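Ticket 832 - sim demo for open day, visitor screen
Site: Tostmont
Opened: 8 Sep 2022
Priority: high (doors open in 2 hours)
Status: see bottom

**Problem as reported**

Visitor screen in the front hall is supposed to run the Margaritis room sim while groups wait. View comes up tilted and too close to the floor. Arms are nearly solid black, can't make out the joints. Front hall wants it fixed or swapped for slides before the first group.

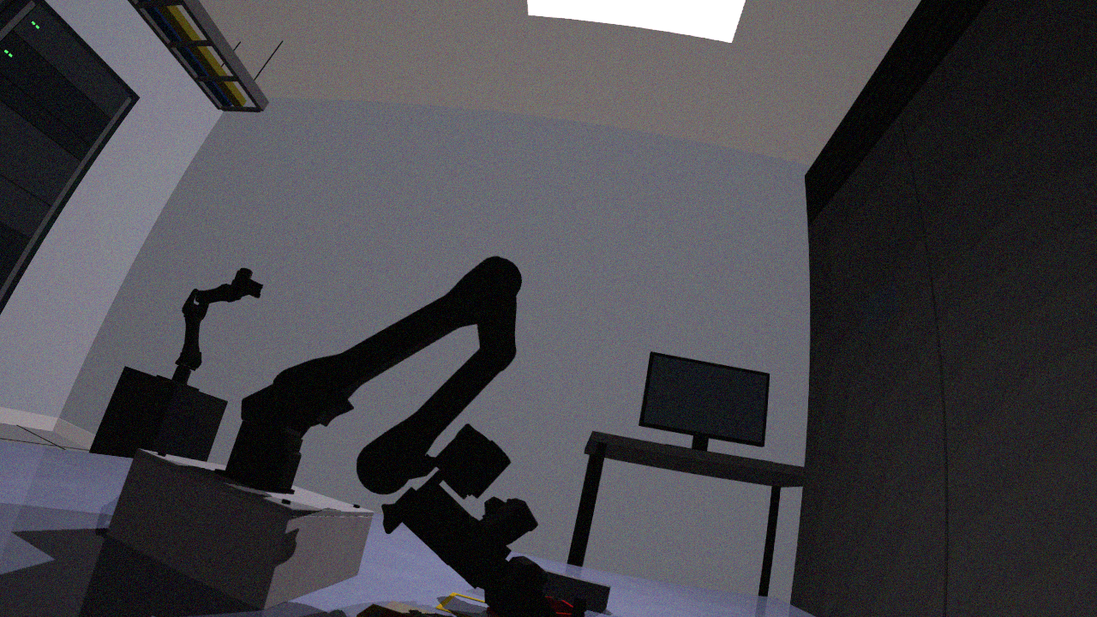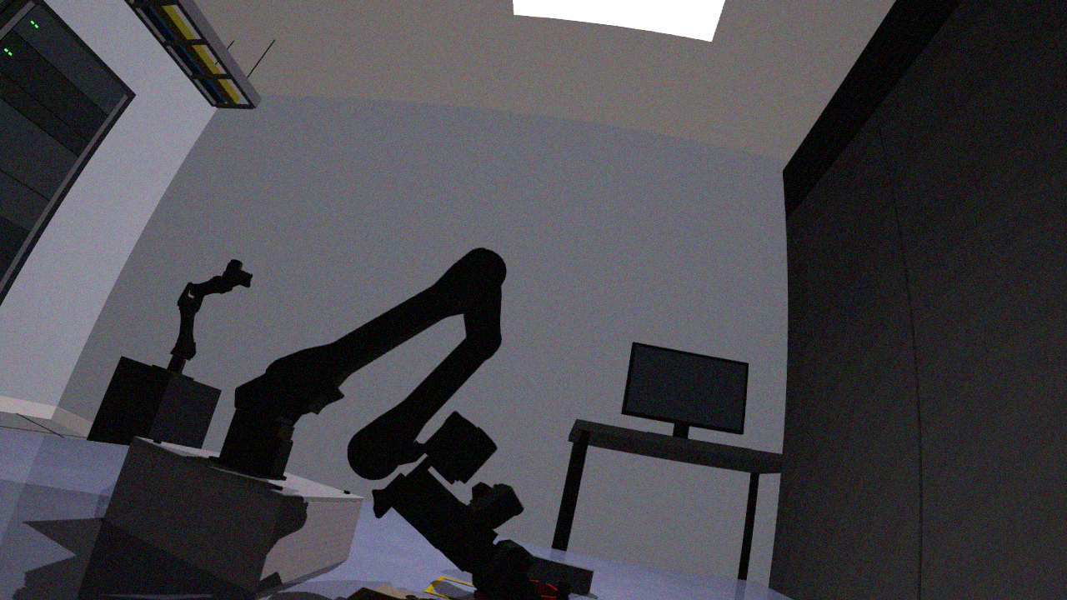
*Both grabs: big arm on the pale-topped pedestal, small arm behind it to the left, room leaning.*

**Setup**

- Flikura viewer, demo build, full screen
- Scene: Margaritis room, the two-arm version
- Playback: Skoleck job file, the sorting loop, same one we used at the spring visit
- Machine: the hall PC, not the lab one. Nothing installed on it besides the viewer

**Log**

Restarted viewer. Same view. Restarted PC. Same view.

Checked the display settings first, in case Windows had rotated something. No. Desktop is straight, menus are straight, only the 3D view leans. So it's the camera in the scene file.

Opened the scene on the lab PC. Same lean there. Good, means the hall PC is fine and I can stop crawling around behind it.

Camera list has 8 entries. Demo build starts on whichever one was saved last. Tried to pick the wide one from the menu, it switches, then jumps back when the loop restarts. Tried it again with the loop paused, it holds. Press play, jumps back. So the job file is forcing the camera at every restart.

Opened the Skoleck job file in a text editor. Camera line is right at the top, points at the low one. Changed it to the wide one, saved, reloaded. Viewer complained about a checksum and wouldn't load the job at all. Put the old line back. Loads again.

Asked Flikura support by chat. They say edit the job from inside the job editor and export, don't touch the file by hand. Fair enough. Hall PC has no editor so this has to be done in the lab and carried over on a stick.

Exported from lab PC. First export came out with no playback, arms just sat in the start pose. Forgot to tick "include motion". Second export OK.

Copied over. Wide view comes up level and stays after the loop restarts. Watched it go round a few times.

**Black arms**

Separate problem. The camera change did nothing for it.

Pedestal tops and walls shade fine, ceiling panel is bright, so the lights are on. Lamp strength in the scene was 2000, doubled it, walls washed out and arms stayed black. Put it back to 2000.

Looked at the arm material. Base color is almost pure black and there's hardly any shine on it, so there's nothing for the light to pick up. Changed to a mid gray on the large arm as a test. Joints show up right away. Did the small arm too so they match.

The desk monitor in the sim also shows a blank screen. Front hall asked if that's a fault. No, there's no picture assigned to it. We could put the open day logo on there some time. Not today.

**Still open**

1. Large arm's gripper is very low in the low camera view, down at the bottom of the picture. Fine in the wide one. If anyone wants a close-up for the guided groups, make a new camera, dont reuse the low one.
2. Gray arms are only in the hall copy. Lab copy is still black. Somebody needs to decide which one we keep, I'd go for gray.
3. Job file still has the low camera in the lab version. Anyone who copies the lab folder over the hall folder will bring the tilt back. Please don't copy the folder today.
4. Flikura should save the start camera per screen. Sent as a feature request, no anwser yet.

**If it happens again during the visit**

Pause the loop, pick the wide camera, leave it paused. Picture will be still but level. Then call the lab. Do NOT close the viewer, it takes around 8 minutes to load the scene on the hall PC and visitors get to look at a progress bar.

Slides are on the desktop as backup, folder called openday. Checked, they open.

**Status**

Tilt: fixed on hall PC.
Black arms: fixed on hall PC only.
Ticket stays open till the lab copy is sorted out, dropping to low after the last group leaves.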